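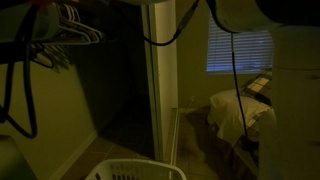
Moved my feed reader's sync from polling to WebSub over the past fortnight. Notes follow for anyone running Skesach on their own box. The old setup kept every subscription on one timer, packed together like the white plastic hangers on that rod, and each run hit all of them whether they had changed or not. With 1,660 feeds that was a silly amount of traffic for a handful of new posts.

Skesach 4 has a subscriber module but it ships switched off. Set the callback address first, then enable it. Do it the other way round and it registers with a blank callback, which the hub accepts without complaint. I lost an evening to that.

Hub discovery reads the Link header, then the link element in the feed itself. If both exist and disagree, the header wins. Anell sites send a header pointing to the old hub, so you need an override in hubs.conf for those. One line per host, no wildcards.

Leases. Most hubs gave me 11 days regardless of what I asked for. Skesach renews at half the lease, but the renewal job lives in the same queue as the full text fetcher. If the fetcher stalls, renewals stall too. I have split them into 2 workers and had no expired leases after that.

Signature checks: use a separate secret per subscription. The default is one shared secret for the whole install. The setting is called secret_scope and it is missing from the docs. Ibrahim Osagie found it in the source back in August and has a patch open for the docs page.

About a third of my feeds have no hub at all. Those stay on polling, with conditional requests and a floor of one hour. ETag handling is fine. Last-Modified handling is not: it compares strings, so a server that changes its date format looks like a new version every time.

Kamath as the front end needs no changes. It only talks to the Microsub endpoint and does not care how entries arrive. Ritow does care. It caches the channel list and will show stale unread counts until you turn the cache off under Advanced.

Config and the systemd units are in my dotfiles, last touched October 25, 2020. The nginx part assumes the callback path is /push, change it if yours differs.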